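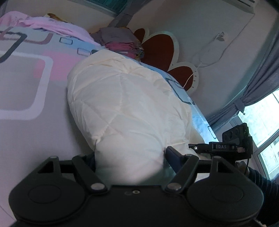
Figure 4. Quilted comforter held between the pads of the near gripper during a bedroom session. A second gripper is at lower right.

7 March 2019
Doina Kovačević and Norbert Skála
Reading time: 14 min

4. Rules for recording with hand-held grippers

4.1 Scope

The rules in this section apply to all sessions recorded in occupied homes under the Zestau protocol. They cover soft goods only: bedding, towels, clothing and curtains. Rigid objects are dealt with in Section 5. We wrote the first version after the pilot in Pernside and changed it once, before the main round of recording in Cassim. Of the 2,991 recordings kept for analysis, 142 were made under the earlier version and are marked as such in the index.

4.2 Before recording

The householder signs the consent form for each room separately. A form that covers the bedroom does not cover the landing. Operators may ask for papers, screens and photographs of people to be put away, but they must not tidy the room beyond this. Curtains, folded textiles and cables on the wall stay as they are found. In the pilot, several operators cleared beds completely, and the recordings from those homes were of little use for training a policy meant to work among ordinary household things.

Both grippers are opened and closed fully before the first recording of the day. Pads with a cut or a lifted edge are replaced.

4.3 Grasping thick fabric

A filled item such as the comforter in Figure 4 is difficult to grade, as the filling hides how much material lies between the pads. We use three terms. An edge grasp takes the border of the item. A fold grasp takes one or more layers away from the border. A bundle grasp takes the gathered width of the item, so that fabric stands up between the jaws and narrows towards them. Figure 4 is graded as a bundle grasp. Graders must use the view from the gripper itself and may not change a grade after looking at later parts of the recording.

The operator must not twist the wrist to tighten a hold, as the arm on which the policy is to run has a smaller range at that joint. Where a hold slips, the operator lets go and starts again, and the slip stays in the recording.

4.4 Two grippers on one item

The protocol allows 2 grippers on the same item. They should approach from different sides where the furniture permits. The operator's hands and sleeves will often come into view. This is accepted, but sleeves must be plain and carry no name or badge. Cables are led away behind the device and must not lie across the item being handled.

If the jaws of the two devices touch, the recording is stopped and the contact is written in the session log, even when no damage is found.

4.5 Checks and rejection

For every batch, 30 recordings are drawn at random and graded by a second person at Brondimden who has not seen the first grades. Where the two graders disagree on the type of grasp, both grades are kept. A recording is rejected if a face is visible, if a readable address is visible, or if the householder withdraws consent. An untidy room or a failed grasp is never grounds for rejection.

Last updated: version 2 of the protocol text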